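The Long Life of the Spare Part

By Noémie Caron
Wednesday, December 12, 2018

Print this article | E-mail to a friend

The drawer came with the apartment. It was in the kitchen, under the one that held the forks, and when I moved in it contained a radiator key, four chair glides, a length of white cord and a paper bag of small metal pins with a groove at one end. I kept the pins for six years. Last winter a shelf in my bookcase dropped at one corner, and one of the pins fit the hole.

Most homes have a drawer like that one. It holds the parts that came extra in the box, and the parts left over after something was put together wrong. It also holds the pieces of things that were thrown away long ago. People feel bad about the drawer and now and then they clean it out. Then something breaks, and they go looking for a part the size of a fingernail.

Finding that part has become a small business. Girish Kashyap runs Rokari, a mail-order company that sells replacement hardware for furniture: cam locks, dowels, shelf pins, drawer runners, hinge plates, the plastic feet that crack when a dresser is dragged across a floor. The current catalog lists 1178 items. Most of them cost less than the postage.

Kashyap started with hinges. He had worked for a furniture importer that shut down in the middle of a lease, and he bought the hardware stock because no one else at the sale wanted it. He thought he would sell it to cabinet shops. The cabinet shops had their own suppliers. The orders that came in were from people at home who needed two hinges, or one.

"They write me letters," he says. "They put the broken piece in an envelope and write, 'Do you have this?' No name, no brand, nothing. I have to work it out from the piece."

He has a table by the window for these envelopes. On the morning I visited he opened one from a woman in Ohio with half of a plastic clip inside. He turned it over, measured it with calipers and went to a shelf at the back. He came out with a bin of clips in a slightly different color. The color, he said, would not matter, as the clip sits behind a drawer front.

The trouble is that furniture hardware is nearly standard. Many European-style cabinets use holes spaced 32 millimeters apart, and a shelf pin is usually either 5 millimeters or a quarter of an inch across. The difference is small enough to miss by eye. A 5-millimeter pin in a quarter-inch hole will hold up an empty shelf. Load the shelf with books and the pin tips forward.

Flat-pack desks are the most common source of his mail. People move them, and they are not built to be moved. The panels are joined with cams, which are short metal cylinders that turn to grip the head of a bolt. A cam in particleboard can be tightened a few times before the board around it starts to crumble. After that the desk leans, and no new cam will fix it.

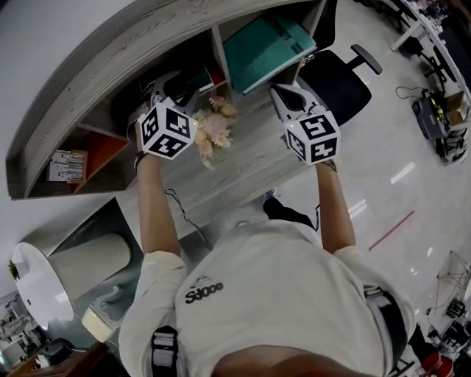 For a crumbled hole there are a few cures. The oldest is wood glue and a dowel: drill the hole clean, glue the dowel in, let it sit overnight and drill again. Kashyap sells a threaded brass insert that does much the same job with less waiting. He also sells a metal sleeve made by Trasteck, which is pressed in with a clamp. He likes the dowel best and tells customers so, even though he makes almost nothing on dowels.

Jaiswal, the repair shop two streets over from his warehouse, does the work for people who would rather not. The shop takes in chairs, tables and the occasional crib rail, and it charges a flat bench fee of $20 before parts. For a long time it refused flat-pack furniture. The fee was often a good share of what the piece had cost, and the owners worried that customers would feel cheated.

They changed the rule in November of last year. People kept asking, and some of them did not care what the thing had cost. A man brought in a child's desk that had been through three brothers. A retired teacher wanted her sewing table to stop rocking and had already been told by two of her neighbors to buy a new one. Both pieces were fixed and went home.

I asked at the counter whether the work paid. It does, barely, when the parts are on hand. When they are not, the shop can lose a whole afternoon to one bolt.

Bolts are where the makers come in, or fail to. Some companies will send a missing part free of charge for as long as the model is sold, and a few will do it for years afterward. Others want a receipt. Volix, which makes office shelving, prints a part number on a sticker inside each unit, and its customers can order by that number. Kashyap thinks this is the most useful thing a furniture company can do. He would like the sticker to be put somewhere it won't be painted over.

Instruction sheets help too. They are the first thing to be thrown out, usually with the carton, and they carry the only full list of what went into the piece. Rokari has been collecting them. There are 97 binders in the office so far, sorted by type of furniture, and the gaps are large. The binders for bunk beds are nearly complete. There is almost nothing for television stands, which seem to be thrown away whole.

If you want to save yourself some trouble, tape the sheet to the back of the piece before you push it against the wall. Put the leftover hardware in an envelope and tape that up as well. When you take a desk apart to move it, loosen each cam by turning it back to its starting mark, and pull the panels straight away from each other. Rocking them sideways breaks the board. Back panels are often held by small nails, and it is better to tap those out from behind than to pry.

A dresser or bookcase should be emptied before it is shifted at all. I have dragged full ones. One of them lost a foot on the way across the living room, and for a year it stood on a folded piece of cardboard.

I mailed what was left of that foot to Rokari after my visit. It came back in a padded envelope with four new ones, gray where the old ones had been black, and a note telling me to replace the whole set so the dresser would sit level. The fourth screw was a little short. I found a longer one in the drawer.

Print this article | E-mail to a friend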